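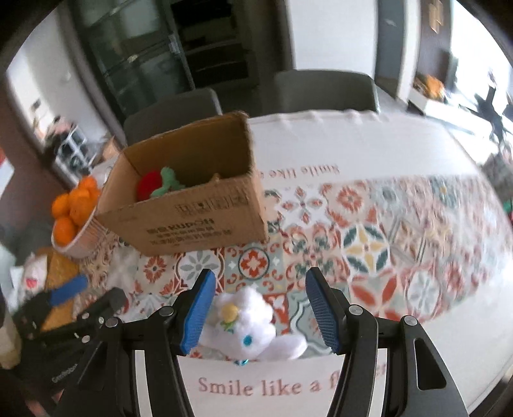
The last toy shop in Gurnberg closes at half past five, and by five there is usually a queue at the repair counter. It runs along the wall past the jigsaws. Most of the people in it are adults, and most of them are carrying a bag with something old inside.

Parry has sold toys on the same corner of the market square for two generations. The repair counter came later, when the shop gave up its shelf of model railways and had a bench and a lamp to spare. It was meant to be a sideline for slow months. Last year it took in 974 soft toys, and the waiting list now runs into June.

The work is mostly seams. A soft toy is sewn inside out, turned, stuffed through a gap and closed by hand, and the hand-sewn gap is where it tends to open again. A split of that kind takes 20 minutes to put right. Worn fur takes far longer. The pile on a cheap plush fabric is knitted into a thin backing, and once the backing shows through it can't be brought back. The choice is a patch, a panel of new fabric, or leaving it alone. Customers nearly always ask for it to be left alone.

Stuffing is the other common complaint. Older toys were filled with wood wool or kapok, which settle and go hard. Polyester fibre has been the usual filling for decades, but it clumps when it is washed, and the neck goes first because that is where a child holds on. The repairers open the back seam, pull the old filling apart by hand and put as much of it back as they can. They add new fibre only at the neck and the joints. People notice if a toy comes home heavier than it left.

Noses are stitched in black embroidery thread. Eyes are a harder question. Glass ones on wire shanks, common before the war, are not safe for small children and the shop won't fit them to anything that is going back to a cot. It keeps a drawer of safety eyes with locking washers, sorted by size, and a smaller drawer of odd ones taken from toys that were past saving.

Prices start at £2 for a button or a ribbon. A full restoration on a jointed bear can reach £300, and the shop tries to talk people out of it. The bill is agreed before any stitching is done, and the toy goes into a numbered cotton bag with a label saying what must not be changed. Some labels are long. One on the shelf this week asked that the left ear stay flat, that a tea stain be kept and that the smell be left as it was, which ruled out washing.

Not every town has a counter like it. In Zulberg, an hour up the line, the nearest thing is a tailor who takes in bears when trade is quiet. Drenus, which made plush animals in Gurnberg until its works closed, used to mend its own products for the price of the postage. Its old pattern sheets went to the town museum and can be looked at by appointment. Parry's repairers have copied several of them, and a Drenus rabbit with a missing foot can now be given one of the correct shape.

Washing at home causes a good share of the damage that reaches the bench. The shop's advice is a pillowcase tied at the neck, a cool wash, a low spin and a day lying flat on a towel. Anything with a growler, a squeaker or card in its joints should only be sponged. Tumble dryers melt the tips of synthetic fur, and the rough feel that results is permanent.

Finished toys are collected on Thursdays and Saturdays. They wait on a shelf behind the till, out of their bags, facing the door. The repair counter takes new work on weekday afternoons, and toys sent by post should have their instructions pinned on with a safety pin and not stuck with tape.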